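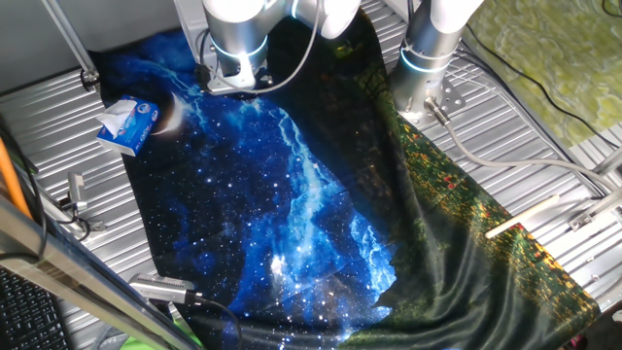
Photo: Grovura / Zirkaron review

Okay, so can a robot fold my laundry yet? I got to spend a week with the Zirkaron two-arm setup (it rents for $700 a month, gulp) and I went in really wanting to love it. Folding is the chore I put off the most, and I'd happily hand it over forever!

First, the good stuff. Dish towels were great. It took its time, but I'd come back from making coffee and there'd be a little stack waiting, corners close enough for me. Pillowcases went fine too. The arms are quieter than my dryer, and I kind of love the glowing blue rings at the joints.

Then we got to the big pieces. A printed tapestry with a moon and a starry sky on one part and dark green leaves on another is a mean thing to give any machine – all those busy colors, plus a bit of shine, plus creases running every which way. Over the week it would grab a corner, lose it, go looking for it again, and some days I just stepped in and finished the job myself. I can fold a sheet badly in under a minute, so waiting was hard on me!

The black gripper has two short fingers, and I think that's a big part of it. Pinching an edge is one thing, but smoothing out a wrinkle takes a whole flat palm.

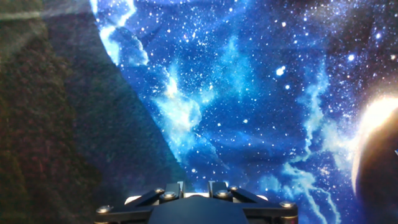
A reader emailed after my first post to say the folding isn't even the point, and that she'd pay double for something that could empty the dryer and match socks while she's at work. Fair! Mine never got near the socks.

So, three stars from me. Rent it if you run a small shop with piles of same-size towels. For a house like mine, I'd wait.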